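Thursday, notebook, back office table

Second go at the desk layout. Ottar Brekke's plan from the October meeting says the shared table should be "reset" at the end of each day: mouse on its pad, pen by the notebook, boxes against the wall, everything else off. He got the idea from Civholm, where they apparently do this and love it. I said I'd keep notes for a while before agreeing to anything.

My doubts so far. The table is large and gets used by whoever is nearest. Papers migrate. A rule that says "everything else off" doesn't say where off is, and the long shelf down the left side is already full of stuff with no better home. Moving clutter from a table to a shelf is a change of address.

Started at 4:40 pm. The mouse was the first job and I expected it to be a non-event.

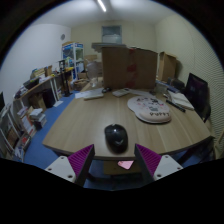 Leandro wants the padded mouse pad kept because he says it's easier on the wrist. Fine. I don't see any evidence for that beyond Leandro liking it, and the old flat one from Rolland never bothered me in 6 years. But I'm not going to fight over a mouse pad. It stays, and the mouse lives on it. If I find the mouse wandering around on bare wood again I'll count that as a miss.

The big cardboard boxes are the real problem. They eat the far end of the table and make everything in front of them look like it belongs there. Ottar says they're waiting on the Gretanholm return. They were waiting on the Gretanholm return in the spring too. Proposal: label with a date, and if nothing happens in 10 working days they get flattened. Leandro thinks that's harsh. Ask him again when he's the one trying to spread out a drawing.

Pen and notebook: agreed, they go on the right. I'd like the notebook closed at night. Ottar wants it open to the current page so people actually read it. I doubt they will, but it costs nothing to try.

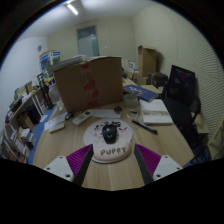

Mouse on its pad, marker by the open notebook. Remote and papers on the left still need a place.

On the remote: I'd put it in a drawer. L. Llorente says it will never be seen again if we do that, and on past form he's probably right. Leave it out for now.

Sarkex sells a desk tray that Ottar keeps bringing up. No. We'd fill it in a week and then have a full tray on the table as well. Show me a month of resets done by hand first and I'll look at the catalog.

Time spent: 19 minutes, including one argument. The plan says five. I don't believe five, even with practice, unless the boxes go.

To do:
- date labels on boxes (me)
- find out what the return is waiting for (Ottar)
- sort loose papers, keep or recycle (Leandro, he says most are his)
- check the table cold tomorrow at 9, before anyone sits down, and write down what moved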